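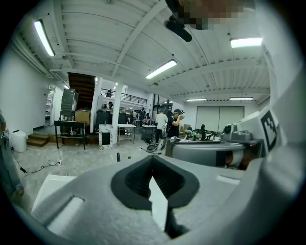
White and grey, with a square marker on the side plate.

I finally listened to the new Tosunside record all the way through. It came out in April and I had only heard the two singles, which made me think it would be a loud album. Most of it is quiet. Kidus Gidey sings lower than he did on the last one, and on a few tracks he is nearly talking.

There are eleven songs. The best one is "Pamska," fourth on the list, with a slow guitar part that repeats for most of its length before the drums come in. Widad Khasawneh plays piano on it and takes the second verse. I liked her voice more than his, to tell the truth, and I wish she had been given another song to herself. She comes back on the closing track but only for the harmonies.

The middle drags. Three songs in a row sit at the same speed, and I checked one with a metronome app at 70 beats a minute. The next one was 66. You would have trouble telling me where one stops and the other starts if you were doing dishes at the same time, as I was.

I also went to see them at Drilow last month. The room holds 100 people and it was nearly full. They went on at 9:15 and played for a little over an hour. The new songs were better there, mostly because the drummer hits harder on stage than he does on the record. Kidus broke a string during the second song and kept going on five until the end of it. No encore, but they did play "Ferry Road" from the first album, and people sang along to that one.

The merch table had shirts, the CD and a vinyl pressing with hand-numbered sleeves. Mine is 2402, so they made more of them than I would have guessed. The sleeve is thin cardboard and one corner was already bent when I got it home. The record itself plays fine — a little surface noise at the start of side two, and then it goes away.

I will probably keep four or five of the songs in rotation and skip the rest. If they come back through in the fall I'll go again. My sister wants to come next time, so that would be two tickets.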